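Home Articles Issues Authors About
Search this journal Enter keyword
August 27, 2022
Chae-won Cho

3.2 Small drawer units and the table surface

The second group of objects was small storage furniture. We chose single-drawer cabinets because people keep loose items in them and because the drawer has states that are easy to name: shut, partly open, fully open. The cabinet in Figure 2 is dark brown wood with a lighter interior, and the contrast makes the opening easy to judge by eye. A slim bar handle is mounted on the drawer front. Handles of this shape were rated easier to grip than round knobs by the raters at Remham.

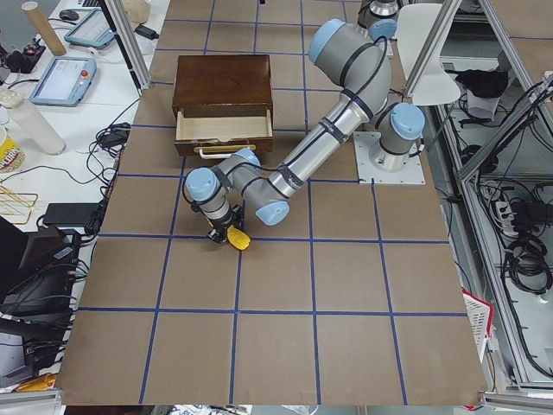 Figure 2. Wooden drawer cabinet on the papered table, drawer partly open, with a small yellow object in front of it.

Brown kraft paper was used as the table covering at both sites, Remham and Gurnora. It is cheap, does not reflect much light, and can be replaced when torn. Blue tape divides the paper into cells that are close to square. Cells were used only to record where an item was placed, and no item had to fit inside one. A drawer pulled out over a tape line was logged under the cell holding the front of the cabinet.

Small items were logged separately from furniture. An item near an open drawer was marked "outside" unless it was fully within the drawer walls. This rule settled most of the disagreements left over from the November trial.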